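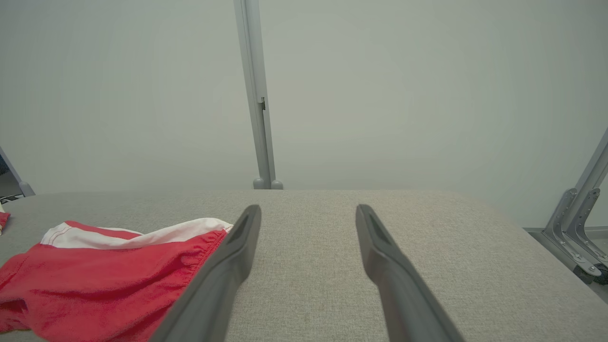

The shorts came back from the wash with the waistband still white, and my sister said that was luck. Red runs. She had put them through cold with two of the old towels and stood beside the machine for the first ten minutes as if she could have done anything about it.

We were doing our father's clothes in the spare room of the unit at Otero Street. The lease ran to the end of November and the agent wanted to show people through before then. I had driven up with flat boxes in the back and a roll of tape. My sister had caught the bus with a bag of sandwiches and a list.

The list said shirts, trousers, coats, shoes, sport, other. She had written it on the back of a Grastier invoice for a hot water service, paid, with the amount circled. He circled everything he had paid. We found them all over the place, in the kitchen drawer and under the phone and folded into library books.

"Sport," she said, and held the shorts up by the band.

"He can't have worn those in thirty years."

"He wore them to the pool."

"When?"

"Last summer. I took him."

I hadn't known he went to the pool. I lived four hours south and rang him every Sunday night, and he told me what he had eaten and what the neighbour's dog had done. He had never mentioned a pool.

She laid the shorts down and smoothed the band. Then she went out to see about the towels and I stood there.

They were his club shorts, or I had always taken them to be. He had played for the Jodier works side when the works was still open, before I was at school. There was a team photo in the hall with the men in two rows and my father at the end of the back one, his arms folded, a moustache on him. It was black and white so you couldn't tell the colour of anything. I had filled it in myself when I was small. Red shorts, because there were red shorts on the line.

I looked inside the band for a tag. There was a stub of one where it had been cut off. He cut the tags out of all his clothes. They itched him, he said, and he kept a pair of nail scissors in the bathroom for that and nothing else.

My sister came back with the towels over her arm.

"Were these from the works?" I said.

"Were what?"

"The shorts."

She looked at me. "They're from the shop at the pool. He forgot his and I bought him those. I paid for them, I remember, because he wouldn't let it go. He wanted to give me the money in the car."

"I thought they were the old ones."

"The old ones were blue."

"They were not."

"They were navy blue and they had a button. Mum cut them up for the windows."

I went and got the photo out of the hall. We took it to the window and held it up to the light between us. The shorts in it were dark. They could have been navy. They could have been red for that matter, and I said so, and she pointed with her fingernail at the waist of the man in the middle of the front row. There was a button.

"There you go," she said.

I put the photo in the box marked other.

We did the shirts next. He had a lot of them and most were the same, short sleeves, a pocket, a small check. The ones with good collars went in the bag for the op shop. The others went in the rag bag. My sister was quick at it. I was slow, and after a while she took the pile from my side and did those as well, and gave me the shoes.

There were four pairs and a pair of slippers. One pair had never been worn. They were brown lace-ups, still with the paper in the toes, and the box was from Chávez, the shoe shop that used to be on the corner opposite the bank. The sticker said $170 and had been marked down to $148. He had circled the second price in biro.

"What was he saving these for?" I said.

"What size are they?"

"Nine."

"He took an eight."

I checked the others. They were all eights. I looked at the brown ones again, and then I put the left one on, over my sock, and laced it and stood up. I take a nine.

My sister didn't say anything. She folded a shirt and put it on the bag.

"My birthday was in August," I said.

"I know when it is."

"He gave me a card with fifty dollars in it."

"He gave me the same. He told me he'd got you something and lost it. He went right through the house. He wouldn't tell me what it was, he said I'd ring you up and tell you. I said a card would do."

"Where was this, just now?"

"Bottom of the wardrobe. Behind the heater."

I took the shoe off and put the paper back in the toe. I don't know why I bothered with the paper. Then I took the box out to the car and set it on the passenger seat, and stood on the grass for a bit. The neighbour's dog came to the fence. It was a smaller dog than I had pictured from the phone calls. I let it smell my hand.

When I went back in she had the kettle on. We ate the sandwiches standing up, since the kitchen chairs had gone already to her eldest. They were egg, and cheese and pickle. She told me about the pool while we ate. It was the heated one past the showgrounds. He did his walking in the slow lane, up and back, with the water up to his chest, and he talked to everybody he passed. There was a woman who taught the little kids and he had learned all the kids' names from her and used to say good morning to them one by one. After, he had a pie in the kiosk. He wasn't supposed to have the pie.

"How often did you go?"

"Every week. Tuesdays and then when Tuesdays got busy we went another day."

"He never told me."

"He probably thought you'd say something about his heart."

I would have. I'd have asked him whether the doctor knew.

"He had a ticket," she said. "One of those ones they punch. It's in his wallet, I think."

His wallet was in her handbag. She wiped her hands and got it out and we went through it on the bench. There was his licence, and a Medicare card, and a receipt from the chemist, and behind those was the pool ticket, a bit of yellow card gone soft. It was good for 50 swims. There were a few squares at the end with no hole in them.

"They'd let you use those," she said. "They don't look at the name."

"I haven't got any bathers."

She laughed, and then I did too.

By four we had the wardrobe empty. We took the rail down because the agent had said it was loose. There was a pale strip on the wall behind it where the paint hadn't seen daylight. My sister wrote on the boxes in thick texta and I taped them. She wanted them all taped twice. I carried them down to her husband's ute when he came, and he and I tied the load down with rope and then tied it again when she came out and looked at it.

The bill for the bin hire was $156 and we split it at the letterbox, in cash, with me getting the change wrong and her putting it right.

"You'll come for Christmas," she said.

"I'll come before. There's the kitchen to finish."

"I can do the kitchen."

"I'll come up and do it with you."

She nodded and got in. Then she wound the window down and told me the spare room light was still on, so I went back up to turn it off.

The shorts were where she had put them. We had packed around them all afternoon. They had not gone in sport and they had not gone in the rag bag or in the one for the op shop. I picked them up and folded them in half and then in half again, with the white band on the outside. The elastic was good. I suppose they had another ten years in them.

I rang her from the car before I had even started it. They'd only be at the lights.

"You left the shorts," I said.

"I know. Do you want them?"

"Wouldn't you rather have them? You bought them."

"What would I do with them?"

"What would I?"

I could hear the indicator going in the ute, and her husband asking who it was.

"They close the pool at six," she said. "You turn left at the showgrounds."

I said it was a long drive home as it was and I had work in the morning. She said all right, then, ring me when you get in. I put the shorts on top of the shoe box and backed out past the bin. The ticket was in my shirt pocket. At the showgrounds there was a line of cars waiting to turn, so I waited behind them.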